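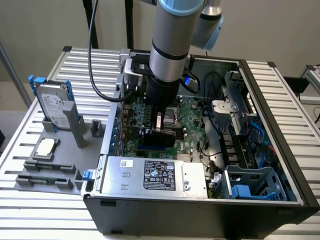
An open day at Skareo

July 13, 2021

I have wanted to see a robot work inside a computer for a long time. In my work I repair office machines, and at my place in Cultport we do everything by hand, with the same screwdrivers I bought when I started. So when Skareo announced an open day in Memlow, I put my name on the list the same evening. It was my first time out to any kind of event in more than a year, and I was a little nervous about it, more because of the people than because of the robots.

The train from Cultport to Memlow takes 50 minutes. From the station you can walk, but the way is not nice, it goes along a big road and there is no shade. I arrived too early and drank a coffee at the gas station across the street, standing up.

Skareo is in a long low building which was a furniture warehouse before. They gave us a sticker for the shirt and divided us in groups. My group was mostly students and a few people from recycling companies, plus one family whose son asked better questions than all of us. There were 3 stations. I will write mostly about the second, because it is the reason I came.

The first station was a conveyor with a sorting arm, which picks circuit boards from other waste. It was fast and loud and I think the students liked it the most. I could not hear the explanation well. A woman from the company talked through a small speaker, but the compressor was beside her and it won every time. I understood that the sorting is already sold to customers and that it pays for the rest of what they do.

The second station has the name Mokgethi. This is what they call the project for taking computers apart and putting them together again with a robot arm. The idea is simple to say. Many offices throw away computers which are still good, or which need only one new part. A person can replace the memory and the drive in a few minutes, but if you have a truck full of computers, the person becomes expensive and also bored. I can confirm the second part from my own experience.

The computer for the demonstration was an ordinary tower, of the kind I see every week. It lay on its side on an aluminum bench with the side panel off, so the board looked up at us. I liked this immediately, because it is also how I work. Colleagues of mine work with the tower standing, and then they wonder why the screws fall behind the power supply.

What I liked even more was the holder on the bench to the left of the computer. It is gray and 3D-printed, and each part has its own place in it. The hard drive stands upright, in its blue caddy. The processor has a little tray. The two memory modules lie each in their own slotted holder, one above the other. At home I use the lid of an egg box for this purpose, and after seeing theirs I am a bit ashamed. The engineer told us that the holder was more work than we would think. If a module sits crooked in it, the arm picks it crooked, and then it goes crooked to the slot. They printed many versions until it was good enough.

The arm comes from above, with a black gripper at the end. When it goes down into the case, toward the middle of the board, you notice how little space there is. I know this space very well with my fingers, but I had never thought about it as a problem of geometry. There are the bays on one side with their cables, the power supply on the other side, and the arm must go in straight and come out straight. The fingers went down near the processor socket and my whole group became quiet. A socket is the place where I also hold my breath. I bent the pins of one in my second year and I still remember the price of that board.

The engineer explained the steps in a calm way, and I wrote them on the back of the program. First the arm finds the board, then it compares the position with what it expects, then it moves close and goes slowly for the last part. In the slow part it feels the force. If the force is too big, it stops and goes back up. He said that in the beginning they set the limit very low, and the robot was so careful that it never managed to push in a memory module. Everybody who has installed memory understands this. The first time, you think that you will break the board, and you have to push anyway until it clicks. I found it funny that a machine must learn the same courage.

Somebody asked about cables. The engineer laughed and said that cables are the reason he has gray hair. A slot is always in the same place on the same model, but a cable lies as it wants. In a real used computer there is also dust, and sometimes a plastic tie that a technician has put there years ago (it could have been me). At the moment, he said, a person still moves the cables away before the robot starts. I appreciated that he said it so openly. At other events I have been to, such a thing would be hidden behind a curtain.

They keep a counter for the project, and it showed 1,112 on the day of our visit. This is the number of memory modules the arm has put in place since they began to count. I asked if the failed ones are included, and he said no, the failed ones have a different list and that list is not on the wall. I asked then how long it is. He said "long enough to be useful", and I could not get more from him.

I had another question, about screws. In the older towers the drives often come out with a plastic latch, and for a gripper this must be much more comfortable than a screw. But the small machines that offices buy now have screws everywhere, tiny ones, and some have the memory soldered directly. The answer was that they chose the tower on purpose, to learn the movements, and that the small machines are for later. I am not sure if I believe in this "later". By the time the robot is perfect with towers, there may be no more towers. But I said this to myself and not to him, he had been standing and talking since the morning.

The third station was about batteries, and for this one we were only allowed to look through a window. I will not write about it because I did not understand enough. There was a film and the sound was only in one ear of the headphones.

After the tour there were sandwiches outside. I talked for a while with a man from a recycling yard, who was disappointed by the speed. He said his people would open ten computers before this arm finished one. It is probably true. I also was faster than the arm, I was doing the movements in my head and I always had to wait for it. But I noticed something on the train home. I had watched the demonstration as I would watch an apprentice, and I wanted it to go well. When the gripper went down toward the board I was leaning forward as if I could help.

Some practical things, if you want to go. The next open day is planned for November, and you must register in advance because the groups are small. Wear closed shoes, they are strict with this and a student in sandals had to stay at the first line. Photos are allowed everywhere except at the battery window. If you are interested in the computers, stand on the left side at the second station, where the parts holder is. From the right the drive bays hide half of the board and you will see mostly the back of the arm. And eat before, the sandwiches were finished very quickly.

This week I asked a neighbor with a 3D printer if he can make me a holder for two memory modules and a processor. He wants a drawing with measurements. I have made three drawings so far, and in all of them the modules do not fit.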